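Josphat Athumani a publié hier soir une vidéo pour se moquer du discours d'Aparecida Assunção sur le budget de Velivmont. Je reprends l'affaire dans l'ordre, parce que beaucoup de gens n'ont vu que la fin.

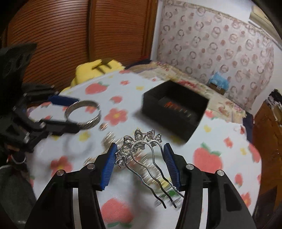

Peigne à cheveux en métal argenté, motifs ajourés.

1/ L'extrait dure quelques secondes. On y entend Assunção, candidate à la mairie, dire « deux mille » puis se reprendre : « pardon, 298 ». Athumani, fils du maire sortant, a ajouté : « Elle ne sait pas lire ses fiches. »

2/ Elle parlait des places de cantine supprimées en juin. Le bon chiffre est bien 298, il figure dans le compte rendu du conseil. Les 2000, c'est le nombre de repas servis par semaine, à la ligne du dessous.

3/ Dans le même message, Athumani écrit « conseil minicipal ». La faute est restée en ligne toute la matinée.

4/ Les réponses sont arrivées vite. Plus de 957 quand j'ai regardé, presque toutes sur le « minicipal ». La plus partagée : « Très petit conseil, en effet. »

5/ Wafula Shirima, conseiller de la majorité, a d'abord relayé la vidéo. Il a retiré son partage avant midi - sans commentaire.

6/ Athumani a ensuite corrigé le mot, mais pas la phrase sur les fiches. Il a aussi bloqué 67 comptes, selon son propre décompte, dont celui du journal Rendadier.

7/ Réaction d'Assunção, en une ligne : « Je me suis trompée, j'ai corrigé tout de suite. On peut reparler de la cantine ? »

8/ Le maire n'a pas répondu à Rendadier. Son adjointe Upendo Mugo dit que « les comptes personnels de la famille n'engagent pas la mairie ».

9/ Pour ceux qui demandent : le discours complet est sur la page de la candidate. Le passage sur la cantine vient juste après celui sur la piscine.

10/ Ajout du 24 juillet 2024 : la vidéo a été supprimée. Le compte rendu du conseil est toujours consultable à l'accueil de la mairie.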